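Skuvon Hand-Held Gripper Kit – Planning and Purchase

The Skuvon kit is supplied by Flollus to laboratories, colleges and warehouse operators who wish to record handling work before committing to a full robot cell. It may be bought outright or hired by the term.

Each kit contains two hand-held grippers, one mounting bracket for each, a charging case and eight spare finger pads. Delivery to mainland addresses is normally made within 30 working days of a confirmed order.

Buyers are advised to budget for finger pads as a running cost. Pads wear at the gripping face and along the upper edge, and the surface picks up dust and fibre from soft goods. Sites handling knitwear, gloves or other textiles should allow for one change of pads in each term of regular use.

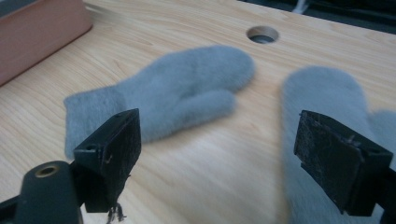 Table space should be settled before the order is placed. A plain, steady worktop with even lighting is sufficient for most small items, and existing benches can usually be kept. Customers who intend to move to the fixed Mnguni arm at a later stage should leave clear floor on three sides of the bench – the arm cannot be fitted against a corner.

The warranty runs for three years and covers the body, bracket and charging case. Finger pads and fasteners are excluded. Hired kits are serviced at our Ruvthorpe workshop at no further charge.

Written quotations remain open until the end of November. Requests for seven or more kits should be addressed to Oratile Pillay, Equipment Sales. Questions on installation and site surveys should be sent to Kofi Baidoo.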